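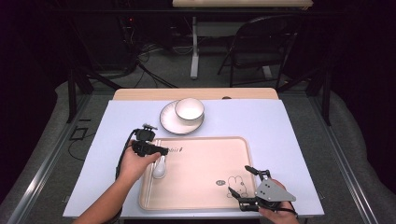 Everyday table setting: where does the spoon go when there's a tray?

Posted in Kitchen & Dining by Kenneth Haldane, 14 December 2025

I have reached the age where I own trays. In our house, supper for one is a white bowl on a plate, a white ceramic soup spoon, and a pink plastic tray with a rabbit drawn on it. The tray was chosen by my daughter, who has since moved out and left me the rabbit.

My trouble is the order of things. If the plate and bowl go on the tray, there is no room left for the spoon, so it rides on the plate and slides off at the first doorway. If the spoon gets the tray to itself, it looks like I'm serving the spoon. My wife says put it in the bowl. I say then the handle is in the soup by the time I sit down, the handles on these things being so short.

Also, the bowl is a little wide for the plate and I can never get it to sit in the middle. Is there a right way to do this, or do I just eat over the sink like I did at 38?

Kwok-wai Kwok
Spoon on the plate, bowl pushed to one side. You are fighting to center the bowl when the off-center bowl is what makes the room. Shove it to the right and you get a strip of plate on the left, and a short ceramic spoon can rest there with the handle over the rim. Lay it bowl side up or it rocks.

For the sliding, cut a piece of that rubbery shelf liner to fit the bottom of the tray. Mine is from Stidberg and has been through the wash more times than I have. You could put a folded dish towel under the plate in the meantime, but it will bunch up and it hides the rabbit.

If you're only going from the stove to the table, skip the tray for the bowl. Carry the plate and bowl by hand, both hands, and let the tray be a placemat. Then the spoon lives on the tray, on whichever side you eat from, and you can stop worrying about doorways.

treltport_mom
just get a bigger tray?? we have a 40 cm one and everything fits

Kenneth Haldane
Bigger tray vetoed, it won't go in the cupboard. Tried the off-center bowl tonight with lentil soup and got through two doorways with the spoon still aboard. The liner is on the shopping list. My wife would like it noted that she still thinks it should go in the bowl.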